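Mekatska Compartment Cabinet
Day storage for libraries, archives, museums and public reading rooms
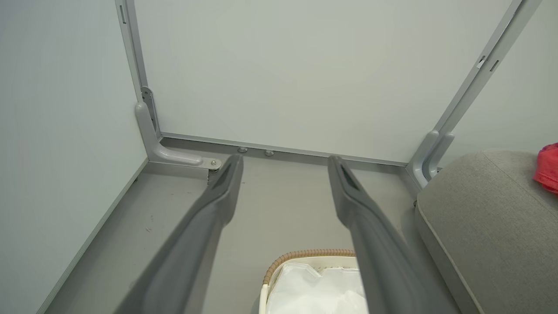 Compartment interior, with plain back panel and gray floor.

Overview

The Mekatska is a freestanding cabinet of individual compartments for the short-term storage of visitors' belongings. It is supplied by Miteck to institutions that ask readers and visitors to leave bags, coats and food outside a supervised area. The cabinet is intended for indoor use in entrance halls, cloakrooms and corridors, and may be placed against a wall or back to back with a second cabinet of the same height.

The standard model has 12 compartments. A larger model with 20 compartments is available for sites with higher visitor numbers. Both share the same doors, locks and hinges, so that spare parts held for one model can be used on the other.

Choosing a model

Institutions replacing an older cloakroom service often overestimate the number of compartments they need. Visitor figures for a full day are a poor guide, as most compartments are used by more than one person between opening and closing. We recommend that the site record how many visitors are present at the busiest hour over a normal working month and plan from that figure. School groups should be considered separately. Where groups are received regularly, a shared bag trolley or a lockable side room is usually a better arrangement than additional cabinets.

The 12-compartment model suits most reading rooms and small galleries. The 20-compartment model is wider and is not recommended for corridors that form part of an escape route. Please confirm clear passage widths with the person responsible for fire safety at your building before placing an order.

Locks

Three lock types are offered.

Key lock. Each compartment has its own key, supplied with a numbered tag. Master keys are issued only to the named contact on the order and are not sent in the same package as the cabinet.

Coin-return lock. The visitor inserts a coin or token, which is returned when the compartment is opened again. Tokens can be supplied for institutions that do not wish to rely on visitors carrying change.

Combination lock. The visitor sets a code for each use. Staff can open the compartment with an override key, after which the code must be reset. This lock is preferred by sites that have had difficulty with lost keys, although it requires a short explanation to first-time users. A printed instruction card is included for display beside the cabinet.

Lock types may be mixed within one cabinet. Several archives have chosen combination locks for readers and retained a small number of key locks for staff and contractors.

Accessibility

At least part of every cabinet must be within reach of seated users. We advise that compartments in the middle rows be kept for visitors who request them, and that they be marked on the door. Raised numerals are fitted to all doors at no additional charge. Contrasting door numbers can be supplied on request — please state this on the order form, as they cannot be added to doors already fitted with standard numerals.

Siting and installation

The floor must be level and able to carry the weight of the loaded cabinet. Adjustable feet are fitted and will correct minor unevenness. Cabinets must be fixed to the wall or to each other before they are brought into use, without exception. Wall fixings are not included in the price, because the correct type depends on the construction of the wall.

Cabinets should not be placed directly over heating outlets or in front of ventilation grilles. In historic buildings where fixing to the wall is not permitted, a weighted base can be ordered. The base raises the overall height of the cabinet and changes the position of the middle rows.

Installation by Miteck staff is available within the delivery area of the Paredes warehouse. Outside this area, cabinets are delivered to the ground floor and installed by the customer or a local contractor. The installation guide should be read in full before the packaging is removed.

Cleaning and care

Compartments should be emptied and wiped at regular intervals with a soft cloth, lukewarm water and a mild detergent. Abrasive pads, bleach and solvent-based cleaners will damage the finish and are not covered by the warranty. Doors should be left open until the interior is dry.

Hinges do not require lubrication. Locks may be treated once a year with a dry lubricant; oil should not be used, as it collects dust and causes the mechanism to stick. A loose door should be taken out of service until the hinge has been checked.

Managing items left behind

The cabinet is designed for same-day use. Institutions are advised to display a notice stating when compartments will be opened and where unclaimed property will be held. A sample notice prepared by Halina Baran of our customer office may be requested free of charge and adapted to local rules. Compartments should be opened by two members of staff, and the contents entered in a log.

Accessories

Kikik number tags, for replacement of lost key tags
Tokens for coin-return locks
Sloping top, to prevent items being left on the cabinet
Weighted base
Connecting set for back-to-back placement
Additional instruction cards

Delivery and warranty

Cabinets are made to order. Delivery normally takes some 17 working days from written confirmation of the order. Orders with mixed lock types may take longer, and the customer will be informed before production begins.

The cabinet body and doors are covered by a warranty of 3 years from the date of delivery. Locks are covered for the same period, excluding damage from forced entry or the use of copied keys. Claims must be made in writing and must include the serial number from the original delivery note.

Ordering and inquiries

Prices are provided by written quotation. Please include the model, the lock type for each row, the delivery address and details of any steps or narrow doorways between the street and the final position.

Technical questions, including those concerning historic buildings, should be addressed to Patricio Gaete at the Paredes office. Requests for spare keys are accepted only from the named contact on the original order.

Page last revised May 22, 2026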